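Comparing Two Grippers on a Toy Kitchen: Project Report

Aleksandra Brzozowska and Cor Martens
Submitted 9 August 2024

1. What we set out to do

Our original proposal promised to compare two grippers, two controllers and three camera positions. Our supervisor read it, wrote "pick one" in the margin, and handed it back. We picked the grippers.

The first, which we call Flivine after the kit it came in, is a parallel-jaw gripper with stiff fingers. The second, Nastico, has softer fingertips and a slower motor. Both were mounted on the same arm and driven by the same controller, a Melnyk board that we inherited from last year's group along with a note reading "do not update." We did not update.

2. Setup

The test bench was a toy kitchen. We chose it over plain blocks because it has edges, walls and things to bump into, and bumping into things was a large part of our July.

Each gripper was asked to pick up an object from the counter, lift it, and put it down on a plate. The person driving could see the counter only through the camera feed. Commands went through Aduser, the teleoperation program the lab already had installed, which logs jaw position and motor current.

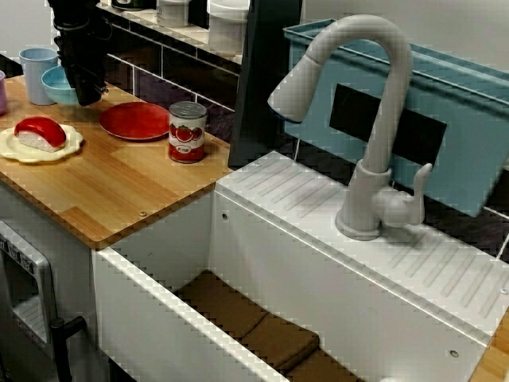
Figure 1. The arm over the back of the counter, near the light blue bowl. Sushi plate at the front, tomato can at right.

The bowl gave us the most to write about. A gripper can take it by the rim or try to close around the whole thing, and the second option is mainly useful for pushing a bowl across a counter. After the first afternoon we allowed rim grasps only.

3. Results

Flivine was faster on everything with straight sides. It took the can and the cups without much drama. Its trouble was the sushi, which it tended to squeeze at one corner and rotate, so that the fish arrived on the plate facing down. We counted this as a success under our own rules, then changed the rules.

Nastico handled the sushi well and the bowl very well. It was poor at the flat red plate. The soft tips folded against the counter before they got under the edge, and of 14 attempts it lifted the plate in 2. Flivine's record on the plate was no better, but it failed more quickly, which left time for lunch.

The logs came to almost 2000 rows per session. Most of them record a gripper holding still while the two of us discussed whose turn it was.

4. Problems

The faucet is taller than we planned for. Any path from the counter to the sink has to go up and over it — our first path did not. We added a waypoint and moved on.

We also swapped drivers partway through the Nastico runs, so part of the difference between the grippers may be the difference between Cor and Aleksandra. We have agreed not to analyze this further.

5. Next steps

We would repeat the plate test with a thin lip added to the Flivine fingers, and keep one driver for all runs. The files and the finger drawings are in the lab folder, next to the note about not updating.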